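Open day at the Swanepoel legal clinic, Skakonlow
9 October 2018

I signed up for the Swanepoel open day in September, mostly to find out whether a law office that advertises "transparent billing" would show anybody a bill. 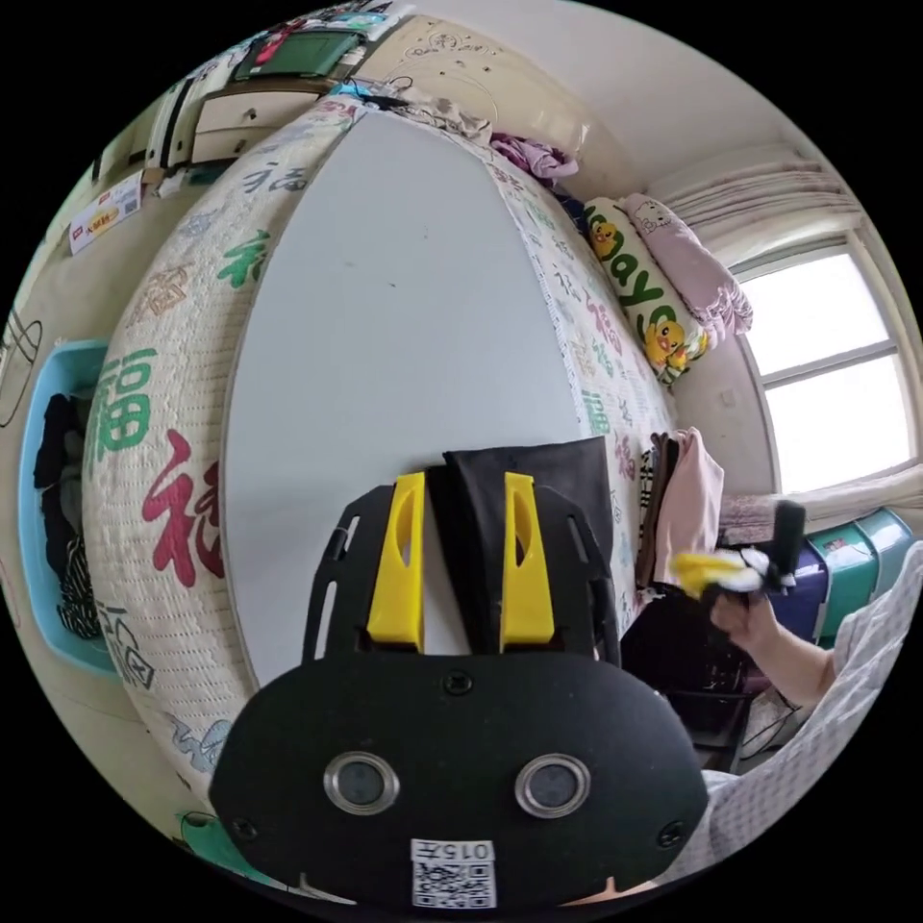

The train to Skakonlow was late, so I missed the welcome and walked in on a slide about growth. The firm says it took in 161 new matters last year, up from 147 the year before. A woman in the second row asked how many of those had closed. The partner at the podium said closing dates were "a complicated metric" and moved on to the parking garage.

We were then split up for the tour. My group got the file room, two conference rooms and the paralegal floor, where everyone had clearly been told to look busy. The firm is proud of Darard, its intake software, which sorts callers by type of case before a lawyer hears from them. I asked what happens when it sorts someone wrong. The office manager said a paralegal checks. How often? She would get back to me. She hasn't.

Clarnisis, the outfit that handles their mediation work, had a table by the elevators. Their flat fee is $400 for a first session, which sounded fair until I read the back of the sheet and found that a second session starts at $2000.

The best part was a paralegal who explained, with no slides, how a probate file moves through the office and where it usually gets stuck. She got ten minutes. The branding talk got forty.

Coffee was fine. I left before the raffle.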